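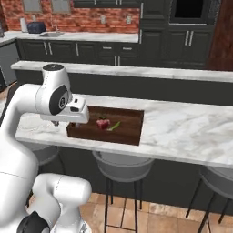
Is the Horkberg board oil worth the money?

For most kitchens, plain mineral oil from the drugstore will do the same job, and I say so after going through a full bottle.

I bought mine in June, mostly to settle an argument with Ridwan Govindasamy, who swears by it. The label promises 500 wipes and "deep fiber repair." I don't know what deep fiber repair is. Dry wood soaks up oil and looks better for a while, and then you cut onions on it and wash it and it looks dry again. The Horkberg stuff smells faintly of orange — nice the first day, gone by the second.

The cap is the worst part. It drips down the side and leaves a ring on the shelf, and on pale stone you'll be scrubbing that ring for a while. I ended up keeping the bottle on a saucer.
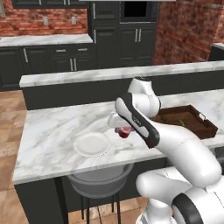

How it held up

I oiled one half of a board with Horkberg and the other half with the cheap stuff, left it overnight, and wiped it down. After more than 70 washes I couldn't tell which half was which. Ridwan guessed, and guessed wrong.

The Valtness wax they sell alongside it is a little better. It's thick and spreads evenly, and water beads on it for a few days. Still overpriced. If you find it on sale, fine, get the small tin.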